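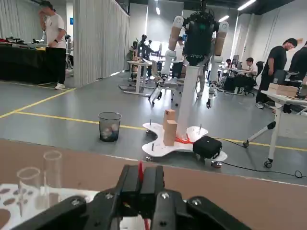
Why Do Red Cabbages Change Color?

April
By the Gramley Children's Science Page

Have you ever helped make supper and noticed that the water from a red cabbage isn't red at all? It comes out a deep purple, almost like grape juice, and if somebody splashes a little vinegar in the pot it suddenly goes bright pink. The first time I saw that I was standing on a kitchen stool, much too close to the stove, and I thought my grandmother had done a magic trick. She hadn't, although she did let me believe it for a while!

The color in a red cabbage comes from a kind of natural coloring with a long name: anthocyanin. You say it an-tho-SY-uh-nin, and it's worth saying a few times because it is fun. The same family of colorings is in blueberries, blackberries, the skins of purple grapes and plenty of the red leaves you kick through in the fall. Plants make it for all sorts of reasons. Sometimes it works a little like sunscreen, and sometimes it helps a berry catch the eye of a hungry bird, who eats the berry and drops the seeds somewhere new.

Now, this coloring is made of tiny pieces called molecules, far too small to see. A molecule of anthocyanin has a certain shape, and the shape decides which colors of light it soaks up and which ones it lets through to your eyes. When you add something sour, the molecule changes a tiny bit, and so does the light that reaches you. That tiny change is enough to turn purple into pink.

Sour things are called acids. Lemon juice is an acid, and so are vinegar and the fizzy part of soda. Your own stomach makes a very strong one to help break down your lunch.

The opposite of an acid is called a base. Bases often feel slippery, and many of them are used for cleaning. Baking soda mixed with water is a gentle one. Soap is another. If you stir baking soda into cabbage water, the purple slides over to blue, and stronger bases can push it all the way to green or even yellow. (Those stronger ones are things like drain cleaner, and they can hurt your skin and eyes very badly, so please leave them shut in the cupboard.)

Scientists measure all this with a scale called pH. Plain water sits in the middle, at 7. Acids have smaller numbers and bases have bigger ones. Lemon juice is down near 2, which surprises people, and baking soda water is a bit above 8. Something that changes color to tell you where you are on the scale is called an indicator, and cabbage juice is a very good one.

If you'd like to try it, ask a grown-up to help with the hot part. Tear up 3 big cabbage leaves and put them in a bowl that doesn't mind heat. Your grown-up pours on some 200 milliliters of hot water, which is a bit less than a cupful, and then everybody has to wait. Go and read a chapter of something. When the water is dark purple and has cooled all the way down, take the leaves out and share the juice between a few clear glasses.

Put a squeeze of lemon in one and a pinch of baking soda in another, and leave one plain so you have something to compare with. After that you can test nearly anything from the kitchen shelf: apple juice, milk, sugar, salt, cream of tartar. Make a guess before you pour, and write it down, even if you're sure. Sugar and salt fool a lot of people, as neither one does much to the color.

Don't mix cleaning products together, ever, and don't drink your tests when you're finished. They taste horrible anyway, and the whole kitchen will smell of cabbage until bedtime.

One last thing to look for when you're outside. Some hydrangea bushes grow blue flowers in acid soil and pink ones in soil that isn't acid. That's the opposite way around from your cabbage juice! The reason is that acid soil lets the plant take up a metal called aluminum, and the aluminum helps turn the petals blue. If there's a hydrangea on your street, you might go and see what color it is this summer.

Comments

purplemitten
We did this after school and my son tested his orange juice, his sister's orange juice and then the ketchup. Pink, pink, and a sort of pinkish mess.

Delorme_Gr4
Our class wants to know if you can save the juice. We left ours on the windowsill over a long weekend and the smell was unbelievable.

Gramley Children's Science Page
Pour it into an ice cube tray and freeze it, Delorme! It keeps for weeks that way. Put a label on the tray so it doesn't end up in someone's lemonade.

tidepool7
my blueberries worked too but not as blue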